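Fevitholm D3 dash camera review: three months in two cars

By Harish Pal

Most people I know who bought a dash camera did it after something went wrong. A neighbor was ticketed for rolling a stop sign he says he stopped at. My sister was rear-ended at a light and the other driver told the officer she had backed up. In both cases the report came down to one person's word against another's, and a recording would have settled it in a few minutes.

I bought the Fevitholm D3 in July and have used it since then in a compact sedan and an older pickup. It cost $174 with the rear camera and the hardwire kit. The memory card is extra. I paid for it myself and the company did not know I was writing this.

Setup

The front camera sticks to the windshield with an adhesive pad. Fevitholm puts two pads in the box, so you get one mistake. Check your state's rules on windshield mounting before you peel the backing, as some states limit where a device can sit and how much glass it can cover. Behind the mirror on the passenger side worked in both vehicles.

Running the rear cable took most of an afternoon in the sedan. The cable is long enough, but the trim tool in the box is soft plastic and bent at the first door pillar. I used my own. The hardwire kit went into the fuse box without trouble, though the printed instructions skip the step where you choose a fuse that goes dead when the car is off. Jérémie Guillot, who has installed a few of these and did the pickup with me, caught that before I got it wrong.

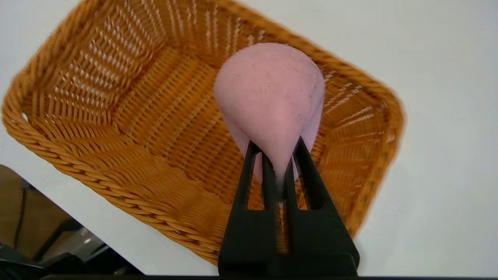
Reviews > Auto & Safety

Video quality

Daytime video is good. Plates on cars directly ahead are readable at a normal following distance, and street signs are clear unless the sun is low. Colors are a little washed out, which does not matter for this purpose.

Night is weaker. On lit streets I could read the plate of the car stopped in front of me. On an unlit county road I could not read the plate of anything moving, in either direction. The Plaluvano camera I used before this one did slightly better at night and clearly worse in daylight.

The rear camera is a step down from the front. It will show who hit you and what lane they were in. I would not count on it for a plate at highway speed.

Sound

The cabin microphone is on by default. It picks up normal conversation and most of what is said through an open driver's window, so it should get both sides of a traffic stop. Laws on recording conversations differ from state to state, and you should know yours. There is a mute button on the left side of the unit, and a small red light shows when audio is off. I would have liked the light to be on when audio is recording instead. I misread it twice.

Saving and sharing a clip

The D3 records in three-minute files and writes over the oldest ones when the card is full. A hard bump locks the current file so it won't be erased. You can also lock one by pressing the large button on the front.

Out of the box the bump sensor is set too high. After the first few weeks the card held 3,971 files, and a good share of the locked ones were potholes. I turned the sensor down to low and the problem mostly went away. Locked files are not cleared on their own, so look through them once a month.

If you need to give video to an insurance company or a police department, copy the original file off the card with a computer. The phone app makes a smaller version and drops the speed and location data. It also renames the file, and the original name is where the date and time are kept. The app is slow as well. Moving one file to my phone took long enough that I went inside and came back.

Parking mode

With the hardwire kit, the camera wakes when the parked car is bumped. It caught a shopping cart and a door ding. It did not catch whoever scraped the rear bumper in the Quintanilla garage downtown, or the scrape was too light to wake it. The low-voltage cutoff worked as promised and I never had a dead battery.

Compared with the Jirnholm

The Jirnholm two-camera set sells for less and has a better app. Its mount is a suction cup that let go of my windshield in hot weather, and it has no location data at all. If you mostly want something simple to move between cars, it is the easier choice. For a camera that stays put and keeps a usable record, I prefer the Fevitholm.

What I'd change

A printed guide that covers the fuse step. A stronger trim tool. A sensor set to low from the factory.

Rating: 3 1/2 out of 5

Updated 24 November 2025 to add the note on renamed files.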